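Cundard 遠隔教示データセット README

最終更新 2025年1月4日

多指ハンドのロボットに、人が遠隔操作で部品の扱いを教えた記録です。収録は563エピソード。うち成功ラベルは202で、残りは教訓と呼ぶことにしています。操作者は主にOtakar Říha、操作卓はTisham製です。
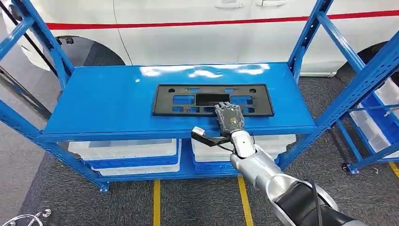 タスク名は「plate_slide」ですが、命名した時点では誰もslideの定義を決めていませんでした。押す、ずらす、押さえたまま考え込む、の三つが同じラベルに入っています。棚の天板に平置きした黒いナンバープレート用ブラケットは薄く、指を伸ばして上から手を当てる姿勢が基本です。つまみ上げようとした記録は別タスク「plate_pick」に分けました。件数は少なく、見ていて楽しいものでもありません。

長尺部品の把持は「beam_hold」です。手首カメラの映像を主に使ってください。頭部カメラでは腕が部品を隠すことがあり、操作者も勘で握っています。勘の良し悪しはラベルに含まれません。
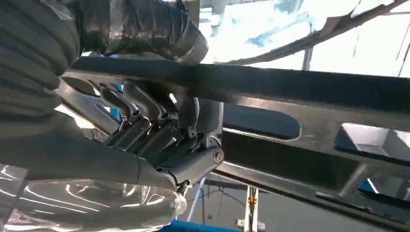

操作信号と関節角の時刻は揃えてありますが、2月収録分の70エピソードだけは遅延補正前の値です。補正スクリプトはLlorenteフォルダにあります。名前の由来を知る人はもう異動しました。

把持力の値は参考程度にどうぞ。校正したことになっています。

手を止めている区間も削っていません。模倣学習にかけると、モデルは迷い方まで律儀に覚えます。気になる場合はidleフラグで除外してください。

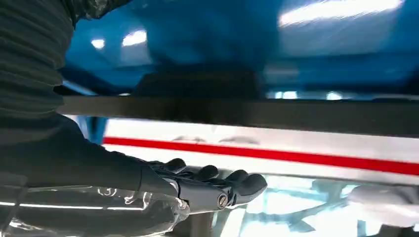

図3 手首カメラの視野。手前に透明シート、奥に赤いストライプ。

既知の問題
・シートの反射で自動露出が揺れる
・エピソード200は開始時刻が終了時刻より後
・メモ欄の「たぶん可」は、成功扱いにしていない

問い合わせはCornuvdenの共有窓口まで。返信の遅延も補正前です。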